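Tabletop robot arm (equipment planning)
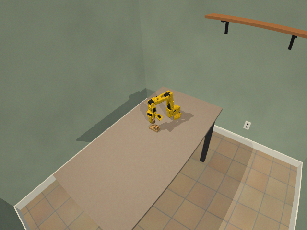 Simulated yellow arm at a table, with small wooden pieces under the gripper.

A tabletop robot arm is a small, light arm fixed to a bench or table and used for teaching, testing and light handling work. Also called a desk arm or bench arm. This article covers planning and buying; for joint types and control see Robot arm.

Overview

Most buyers are schools, small shops and labs. Price of the arm itself is usually the smaller part of the first-year cost. Power supply, spare motors, mounting, a computer and staff time make up the rest. Two-part grippers are the common choice for small wooden or plastic parts, suction less so.

Planning in simulation

Many buyers now build a model of the room before ordering. Table, walls, outlet, shelf, then the arm. Main use is checking reach and clearance, and where the parts should sit relative to the base. A simulated layout won't give a good answer on cable wear, motor heat or grip on a dusty part. These need a real unit.

Things commonly checked:
Distance from base to the work area
Height of the elbow under shelves or cabinets
Outlet position and cable run
Free table space for a second arm
Light, if cameras are planned (hard shadows can confuse part detection)

Budgeting

Costs vary a lot by supplier and there is no standard price list. The Candska training shop, which published its plan on Apr 14, 2025, budgeted $3,232 for its first bench. The plan covered 2 arms, with $600 set aside for spare motors and $200 for clamps and wiring. Computer not included, an existing one was used. Shipping was left out of the first draft and added later, a frequent mistake in small orders.

Kit or assembled

Kits are cheaper but take time to build and calibrate. The Drenda kit ships with loose motors and printed parts, the Gronow arm comes assembled with a fixed base. Vusow sells both, though the kit version has a shorter waranty. Repairs are easier on kits as the owner has allready had it apart once.

Ordering and delivery

Lead times depend mostly on motors. Buyers are usually advised to order spares with the arm, same batch if possible. Check plug type and voltage. Check the return policy on opened kits, many suppliers refuse them.

Running costs

Low power use. Main items are gripper pads, wrist motors and cables. Wrist motors tend to go first on arms used for daily pick and place work. Some owners keep a log of hours per joint, useful for next year's budget.

See also
Gripper
Robot simulation
Pick and place
Total cost of ownership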